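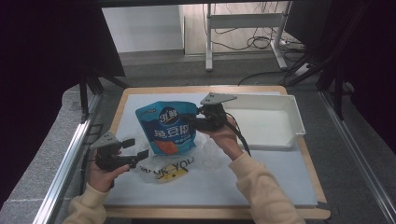 What should you eat on a long walk?

Whatever you'll still want to eat at mile eight, in small amounts, and well before you're starving. I wish I'd had that written on the back of my hand the first time I walked the coast path from Motness to Clondenar, because I set off with one enormous cheese sandwich and a lot of confidence and I was in a terrible mood by lunchtime.

I've been doing that path for years now, in all weathers and several pairs of boots, and I've become a complete bore about food. My friends talk about blister plasters and waterproofs. I talk about flapjack. I have opinions on flapjack! (Sticky, thin, cut small, and absolutely no chocolate on top in warm weather unless you want to be licking it off the wrapper.)

The thing about walking is that it creeps up on you. You're strolling along feeling marvellous, looking at seals, and then there's a hill, and suddenly everybody in front of you is annoying and the hill is a personal insult. That's hunger. It took me an embarrassingly long time to work out that I don't hate hills at all, I hate hills at half past eleven when I had breakfast at six.

So now I nibble. Every hour or so something comes out of the side pocket - a handful of salted nuts, a few crisps, half an oatcake with a bit of hard cheese. Salty things are what I want by the afternoon, every time. I used to pack nothing but sweets and by the time I got to Florkach I'd have swapped the whole bag for a pickled onion.

Florkach, if you don't know it, is where the path drops down to the shingle and you have to decide whether you're stopping. Stop. There's a low wall out of the wind and a burn running down beside it, and on a clear day you can see right across to the lighthouse. I once sat there so long over a flask of tomato soup that I had to do the last 3 miles by torchlight, singing to keep the sheep informed.

Soup is worth the weight, by the way. I know the lightweight crowd will groan. They cut the handles off their toothbrushes and I carry a steel flask like a small bomb, and in December I know which of us is happier. Put boiling water in it first, leave it while you find your socks, tip it out, then fill it.

And then there's Matheson's, the bakery in Clondenar, which is really why anyone finishes the walk. They do a mutton pie with so much pepper in it your nose runs. They also shut at four, and I have jogged, in boots, with a full rucksack, down the whole of the harbour road to get there at ten to. The last two pies were mine. I ate one standing up outside and put the other in my coat pocket, where it kept my hand warm all the way to the bus.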